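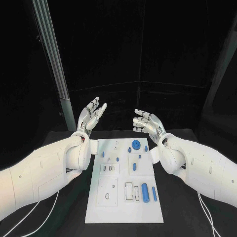

Orkari opens bookings for the Binum board, a practice kit for two-handed robots

Dedley, November - Orkari has opened bookings for Binum, a task board and support service made for teams who are teaching two-armed robots to handle small parts. The first batch is 1000 kits, and each one comes with a white board, a set of blue parts and a written guide to 18 graded tasks.

Anyone who has worked with robot hands will know the problem. Picking up a box is one thing. Picking up a thin peg, turning it upright and getting it into a hole is another matter altogether, and it gets harder still when the other hand has to hold something steady at the same time. Binum puts those jobs on one flat board that fits in front of a pair of arms, so a team can move from an easy task to a hard one without clearing the table.

The parts come in a good spread of sizes. There are slim pegs and short ones, a notched gear knob with a small hub on top, a thin rod and a big fat cylinder that fills the hand nicely. Raised plates with slots and round holes give the fingers edges to work around, and the rectangular slot frames ask for a bit of care with the wrist. Little white pins are in the set too, and against a white board they are a proper test for any vision system!

"We had been making our own boards out of scrap for years, and every one was different," said Géza Mészáros, who leads the Binum project at Orkari. "You would get a lovely result on a Tuesday board and then find it meant very little on the next one. I wanted something you could put down in two labs and know that both were doing the same job. The gear knob is my favourite. It looks so simple, and then you watch a hand try to turn it without knocking the pegs on either side."

Binum is sold without arms or hands. It was designed with five-fingered hands in mind, but the early tasks can be done with a plain two-finger gripper, and the guide marks which ones those are. The board lies flat on the table and needs no power.

During the trial period, teams using Binum logged 1289 task runs between them and sent back notes on every part. Several changes came out of those notes. The large cylinder was made thicker, the edges of the slots were given a dark outline so that cameras can find them more easily, and the order of the tasks was changed - peg work now comes before the gear knob, where it used to come after.

Buyers can choose between two versions. The standard kit has the board, the parts, a bag of spares and the guide. The larger one, called Binum Major, adds a second board with the plates in a different layout, which is handy for checking whether a robot has learned the task or has only learned the board. Both versions include a setup call with the Orkari team, who will talk through table height, arm spacing and lighting.

"Do ring us if you get stuck," Mészáros added. "We like hearing what people are trying, and some of the best tasks in the guide started as a question from somebody else's lab."

Worn or lost parts can be replaced one at a time, and drawings for the pegs and the rod will be shared with every buyer for teams who would like to print their own. A new set of tasks is being written now and will be sent free of charge to everyone who has a kit.

Bookings are open through the Orkari office in Dedley, where visitors can also arrange to try the board with their own gripper or hand.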